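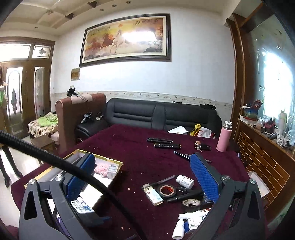 Sevim Akgül wrote on 3/10/26:

Hello everyone, I have been reading along since October and this is my first time posting, so please forgive me if it has been covered. My grandmother left me a table runner she embroidered when she was a girl. It is linen, mostly red and dark green cross stitch with a drawn-thread border, and I would like to put it on the wall in our hallway. The frame store in Istalbridge wants to glue it down to a board. They tell me that is how it is done now and that it will lie nice and flat. I said I would think it over, and I am thinking it over here with you. Is glue all right? And if it isn't, is sewing it down something a person with ordinary sewing skills can do at the kitchen table? The runner has one yellow stain the size of a quarter and a few places in the border where the threads have let go.

Thank you for any help,
Sevim

Dear Sevim, and hello to the rest of the list,

Welcome! I am so glad you wrote in before you said yes to that store. Please don't let anybody glue it. I'm sure they are nice people and they may do a lovely job on posters, but glue soaks into linen and goes brown and stiff with time, and I have never managed to get all of it back out of a piece. I tried once with a pillow cover of my aunt's that had been stuck down on cardboard before I was born, and I worked on that poor thing most of a winter with a damp swab and a great deal of tea (for me, I mean). The front looked passable when I was done. The back still felt like a cereal box.

To your second question, you can certainly sew it down yourself. If you can hem a pair of pants you can do this. It is slow, and your shoulders will complain, but there isn't one hard stitch in it.

You want an acid-free board a bit bigger than the runner, and a piece of plain washed cotton or linen to cover it. I buy my board from Golestani here in Plostton, who will cut to size if you ask before lunch when they aren't busy. Wrap the cotton over the board and lace it across the back, long sides first. Pull it snug but don't haul on it. Mine always comes out a little crooked the first time, and I undo it and grumble and do it over. Then lay the runner on top and leave it there overnight. I know that sounds like superstition, but old linen has been folded one way for so long that it likes a while to settle, and you will see better in the morning where it wants to lie.

For the stitching itself I use a fine cotton, Fikov 700 in the off-white, and a curved needle. Work from the middle out. Go down between the threads of the linen, never through one, and take a tiny stitch over a single thread and come back up a couple of inches along. In the solid cross stitch areas you can hide them completely. I put in more of them along the top edge, where the weight hangs, and fewer as I go down. My last piece took 11 evenings, with the radio on, and I was sorry when it was finished.

Now for the part where your threads have let go. I'd leave the border alone as far as mending goes. You can catch the loose ends down with the same fine cotton so they don't wander, and lay a scrap of matching fabric behind the gap if it bothers you to see the board cover through it. But those holes are part of her runner too, and once you start reweaving a drawn-thread border you can be at it till the cows come home. Others on the list will tell you different, and they do beautiful repairs, so do listen to them as well as me!

One more thing about the frame. Ask for spacers, so the glass sits up off the cloth by at least a quarter of an inch. A lot of stores will skip them unless you say so. I had a sampler pressed right against the glass for years in a bathroom hallway (I know, I know) and it came away with a tide line along the bottom that I still can't look at without wincing. If your hallway gets sun at any time of day, pay the extra for the filtering glass, or pick the other wall. Reds from that period can fade faster than you would think, and some of them run, too, and that brings me around to your stain.

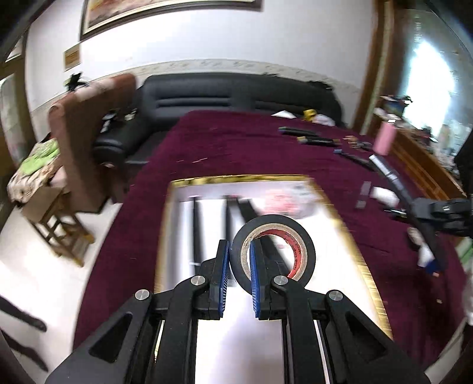
Should you wash it before it goes on the board? Only if the red passes a spit test, and even then in cool distilled water with no soap the first time.

By a spit test I mean just that. Wet a white cotton swab, press it on a bit of the red on the wrong side for as long as it takes to say your own address, and look at the cotton. Do the green as well, and every shade of red you can tell apart, for she may well have run out and finished with another skein. If you see even a blush of pink, stop there and live with the stain. A stain the size of a quarter on a runner that old is nothing to be ashamed of. If everything stays clean, lay the runner flat on a piece of netting in a shallow tub and let it soak for around 4 hours, changing the water whenever it turns the color of weak tea. Lift it by the netting, never by the linen itself. Wet linen is stronger than people think, but those border threads are not. Pat it between towels and dry it flat, face up, away from the heater.

Please don't iron it afterward. I can hear some of you disagreeing from here, and I remember very well the long discussion we had when the Istalbridge group brought this up. I'll only say that finger pressing while it is damp gets me most of the way, and the lacing does the rest.

Sevim, if you'd like company while you do it, a few of us meet at my house on the first of the month and there are 6 chairs around the table, with usually one going spare. Bring the runner rolled on a tube with tissue, right side out, and we'll all have a look at the back. The back is where you get to know the person, I think. My own grandmother carried her thread across in great long jumps and then scolded me for doing the same.

Do write and tell us what you decide, and whether there are initials anywhere on it. Look in the corners, sometimes they are worked in the same color as the ground and you have to tilt it toward a window.

With warm wishes from Plostton, and apologies for going on so long,

M.

P.S. Does anyone still have the pattern sheet for the padded hanging sleeve that went around in October? I lent mine out and would be grateful for a copy.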